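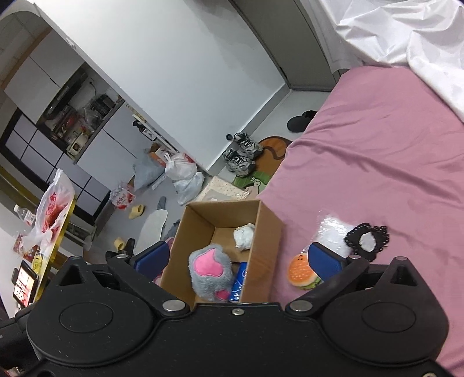 October
By the Fontana home trials desk

Osa hand gripper and Trurkis arm: the sheet-pulling fault, questions and answers

We run the Fontana trials, where the Trurkis arm does tidying jobs in ordinary bedrooms and kitchens after learning from recordings people make with the Osa hand gripper. Prekum makes both. Prekum has its own page about this fault and you should read it, though we think it leaves out a good deal. Our answers are below. Where we don't know, we say so.

What went wrong?

The Trurkis arm was clearing soft toys off a bed and into a box. It closed on a small toy, picked up a fold of the bed sheet along with it, and lifted. The sheet came up, the arm kept going, and a bedside lamp went over. The arm should have stopped when the load got heavier than one plush toy. It didn't. Someone hit the stop button and the arm froze with the sheet still in its fingers.

Was anyone hurt?

No. The lamp broke. We are treating it as a safety matter anyway. A sheet can have a person's hand on it, or a cat under it, and the arm showed no sign of caring what was on the other end.

Has it happened more than once?

Yes. We had 4 sheet pulls before we stopped the bed jobs. The first three were small and got written up as "missed grasp," which was our mistake. A missed grasp means the arm came away with nothing. These came away with too much, and our form had no box for that.

What does Prekum say the cause is?

Prekum says the recordings are to blame. Their position is that people using the Osa gripper pinched fabric along with the toys, let it slide out of the fingers as they lifted, and so taught the arm that a bit of sheet is fine. On that account the fix is better habits from the people holding the gripper.

Do you believe that?

Partly. We went back through 800 of our bed recordings and there is fabric between the finger pads in plenty of them. It's very hard to avoid. A small plush toy sits low on a soft bed, the pads have to press down beside it, and the sheet bunches up. Anyone who has tried it knows this.

But a person feels the sheet tug and opens up a little. The Osa gripper is supposed to record that opening. In many of our files the hand can be seen easing off while the finger width stays flat, as if nothing moved. So the arm got the pinch and never got the letting go. We don't see how better habits fix a number that wasn't written down.

So is it a fault in the gripper?

We think so. Prekum calls it "expected smoothing." As far as we can tell, the width reading ignores small changes while the fingers are under load, and it catches up once they open wide. With a hard object you'd never notice. With a stuffed toy and loose cotton, the small changes are the whole job.

To be fair to Prekum, we have not taken a gripper apart, and we have only checked the 5 units we own. All of them do it, one much worse than the rest.

Can I check my own gripper?

You can, and you should before recording anything else on fabric.

Fold a dish towel in four and put it between the finger pads. Close until the towel is firmly held. Now ease off slowly, keeping hold of the towel, and watch the width number on the live view. It ought to creep up. If it sits still and then jumps when you let go, you have the same problem we have. Try it again with a plush toy, which squashes more. Do both tests with the gripper pointing down and then sideways - our worst unit only sticks when pointing down, and we missed it the first time.

Does cleaning the finger pads help?

Prekum's support people suggest it to everybody. We cleaned ours. The pads gripped better and the number stuck exactly as before. Clean them by all means, but don't expect it to cure this.

What about the software update?

The update came out quickly, and the notes say it "improves handling of deformable items." We asked what changed and were told the smoothing had been "tuned." On our towel test, four units got better and the worst one stayed the same. It does nothing for recordings already made. If the width was never stored, no update can put it back, whatever the notes hint at.

Are my old recordings useless?

No. Recordings of hard things on hard surfaces look fine to us: bottles, boxed food, shoes on a bare floor. Even on a bed, a good share are all right if the toy was standing clear of the sheet. The ones to pull are those where the fingers pressed into bedding, blankets or clothes. Mark them and keep them out of training until somebody has looked.

Please don't delete them. They are the only evidence of what the gripper was doing, and we would like them to still exist if Prekum's story changes again.

Isn't the real problem that people record in messy rooms?

We've heard this one from Prekum too and don't think much of it. Look at the picture at the top of this page: a burger plush on a pink sheet next to one finger pad, a cat paw plush already in the cardboard box, slippers and bags over the floor. Homes look like that. An arm that is only safe in a tidy room is a strange thing to sell for tidying rooms.

Clutter can hide a bad grasp from the person reviewing it, that much is true. It has no bearing on whether a width sensor reads properly.

Why didn't the arm stop by itself?

This is the question we have asked most often and had the least answer to. The Trurkis has a load limit. Prekum's page says the limit "protects against unexpected forces." In our logs the limit was on, and the pull stayed under it the whole time. A bed sheet slides easily, so it may never pull back hard enough to trip anything until it reaches something heavy. Then it's late.

So the limit did what it was set to do, and the setting is no use for this. We've lowered ours. The arm now stops for no reason several times in a session, mostly when it lifts a full bag. We can live with that.

Is it safe to keep using the arm?

On tables and bare floors we are still using it, with a person beside the stop button. We are not running it on beds, sofas, laundry piles or anything with a cloth over it. We'd ask you to do the same. Clear lamps, glasses and phone chargers from anywhere a cloth could drag them. Don't let children or pets on the bed or near it while the arm is powered, even if it looks idle. And test the stop button before each session by actually pressing it with the arm moving slowly. One site found theirs was plugged into the wrong socket.

The arm is holding fabric and I've pressed stop. What now?

Leave your hands out of the fingers. The stop holds the arm where it is, and it keeps its grip. Move whatever is on the cloth first, then use the manual release on the wrist, and only then pull the cloth free. Tugging the sheet while the fingers are closed can shift the arm when power comes back.

Will Prekum replace the grippers?

They've offered to swap "units found to be defective," with Prekum doing the finding. We sent in our worst one. It came back with a note saying it was within range, no mention of what the range is, and it still fails the towel test. Prekum says it has sold 2,000 of these. We can see why they'd like the range to be wide.

When will bed jobs start again?

When we have a gripper that passes the towel test in both positions, a fresh set of bed recordings made with it, and an arm that lets go of a sheet in front of us, repeatedly, with a weighted box standing in for the lamp. We have been given two dates by Prekum and both have passed, so we won't print a third.

How do I report a sheet pull?

Use the trial form and choose "other," then write "extra material held" in the notes so we can search for it. Say what the fabric was, which gripper made the training recordings if you know, and whether the load limit was at its factory setting. Save the log before you restart the arm, as a restart writes over it. Send Prekum a copy too. They tell us reports are rare.

This site uses cookies to remember your settings and measure visits. By continuing to browse you agree to our use of cookies. Accept | Manage preferences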